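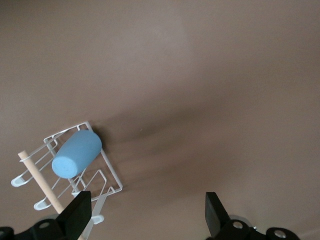 Slide 1. Title slide stays up while people sit down. The talk covers coating failure on light-gauge wire goods, with most of the time spent on what happens at welds and cut ends. Introduce myself, mention the Calport plant, and give Rigoberto Beltrán credit for the salt spray work. Then point at the dish rack: thin wire, white coating, outer rectangle, inner wires bent up into U-shaped dividers. Each bend and each joint on a part like that is a place where film thickness departs from the number on the data sheet. Do not spend more than a minute here.

Slide 2. Scope. Low-carbon steel wire, drawn, resistance welded, then coated. Two coating families only: fluidized bed and electrostatic powder. Plating under the coating is left out, and so is stainless. If someone asks about stainless, say the cost comparison is in the handout and move on.

Slide 3. Process order. Straighten, cut, bend, weld, degrease, rinse, pretreat, dry, coat, cure. Say the order out loud once. Stop on degrease. Draw lubricant left in the gap where two wires cross will boil out in the oven and lift the film from underneath. The blister is small and usually sits on the underside of the joint. Final inspection at Calport looked only from above until last September.

Slide 4. Film build on a round section. A flat panel gives one thickness reading. A wire gives a different one at each point around its circumference, and small diameters are worse. On electrostatic lines the side facing the gun builds first. On the fluid bed the part comes out with a heavier film on whatever was lowest, and a drip at the lowest end. Show the cross section, let them look at it, then go to the next slide.

Slide 5. Inside corners. Faraday cage effect, electrostatic only. Where wires run close together the charged powder lands on the outer faces and the inside stays thin. Raising the voltage makes this worse. Lower the voltage, slow the powder flow, change the gun angle. The Brurness line had been running high voltage for years to save powder and was touching up by hand afterward.

Slide 6. Cut ends. The shear leaves a burr, and the coating pulls away from a sharp edge as it melts. The film over a burr can be close to nothing even when the wire beside it reads well above minimum. Tumbling helps on short loose pieces. It does not help once the ends are welded into a border. For those, grind before welding or hide the end in the joint. End caps trap water and we stopped recommending them.

Slide 7. Test setup. 47 parts, neutral salt spray, pulled and examined at fixed intervals. Last pull at 973 hours. All parts came off the same wire heat and went through the same pretreatment bath. Variables were coating method and end preparation. Mention that no part was scribed. Someone from the automotive side will ask why. Answer: the question was where the coating fails without help.

Slide 8. Results, first rust by location. Cut ends first, crossed-wire joints second, bends a distant third. Straight runs did not rust before the final pull. At 300 hours the unground ends were already showing on both coating types. Leave this slide up longer than feels natural. It is the one people photograph.

Slide 9. Joints in detail. Two crossed wires leave a wedge-shaped gap on either side of the nugget. Fluid bed fills it. Electrostatic bridges it, and the bridge cracks on cooling. Use the Fosside micrographs, left one first. The dark line is the crack. The gray patch next to it is mounting resin, which got mistaken for rust at the rehearsal.

Slide 10. Cost. Grinding adds a station and an operator. On an order of 3,000 parts the added labor at Calport came to less than the returns it replaced. Give no dollar figures. Kinyua asked for theirs to be kept out.

Slide 11. Recommendations. Read them as written: grind ends before welding, inspect joints from below, measure film at the bends, log bath temperature every shift.

Slide 12. Questions. Repeat each one into the microphone for the recording. Handouts are on the table by the door.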